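Section 3: Fitting the Cestero Harness and Taking the First Walks

You've got the box open and your dog is probably sniffing everything in it. Great! The Cestero rear-lift harness is made for dogs who have lost a back leg or have a weak one, and most of them figure it out faster than their people do. Read this section through once before you start, then come back to step 1 with a pocketful of treats.

What you need

The Cestero harness, with the lift handle still detached
The belly pad (the soft side has the Skarnunari label on it)
A cloth tape measure
Small, soft treats, and more of them than you think
A rug or yoga mat, if your floors are slick

Before you begin

Check with your vet that the incision has healed and that your dog is cleared for a harness. Wait at least 48 hours after the stitches come out, even if the skin looks perfect.

CAUTION: Never place a strap over an open wound, a drain, or a bandage. If your dog yelps or turns to guard the area, stop and call your vet.

Fitting the harness

1. Lay the harness flat on the floor with the belly pad facing up. Let your dog walk over it, smell it, and stand on it. Treat for all of it!

2. Measure around the widest part of the ribs, then around the waist just in front of the back leg. Write both numbers inside the cover of this guide. You'll want them again, as a lot of dogs change shape in the first few months while the muscles in the remaining leg build up.

3. Loosen all 3 straps as far as they go. Slide the pad under the belly from the side and bring the straps up over the back. Dogs who hate things going over their heads love this part, as nothing does.

4. Close the chest buckle first, then the waist buckle, then the hip strap. You should be able to slip two flat fingers under each one.

NOTE: For male dogs, use the short belly pad and set it forward of the sheath. The long pad will get wet and rub.

5. Clip the lift handle to the rear ring and tug it gently upward. The pad should stay level. If it rolls toward the missing leg, tighten the hip strap on that side one notch and try again.

6. Leave the harness on for 20 minutes indoors with the handle off. Play, feed dinner, hang out on the couch, whatever your dog enjoys. Then take it off and check the skin in the armpits and groin for pink spots.

If you find pink spots, loosen the nearest strap and skip a day. Mancuso fleece sleeves fit over all the straps and make a huge difference for short-coated dogs. 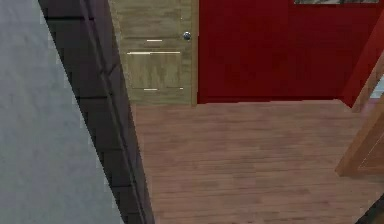 First walks

7. Start inside, on carpet or a mat. Hold the handle with a relaxed arm and take up only enough weight to steady the hips. You're there to catch a wobble, and your dog does the walking.

8. Keep it short. A trip to the back door and home again is a real walk right now, so celebrate it like one!

9. Let your dog set the speed. Three-legged dogs often find a quick hop easier than a slow step, and holding them back can tire them out.

CAUTION: Don't lift your dog fully off the ground by the rear handle. For stairs and cars, attach the Drullmont front handle and lift with both hands, keeping the back level.

10. Stop when you see heavy panting, a drooping head, or sitting down mid-walk. Rest, offer water, and call it a day.

Cleaning

Close the buckles, take off the handle, and wash the harness on cold in a mesh bag. Hang it to dry. Dryer heat will shrink the belly pad, and you'll have to fit it all over again.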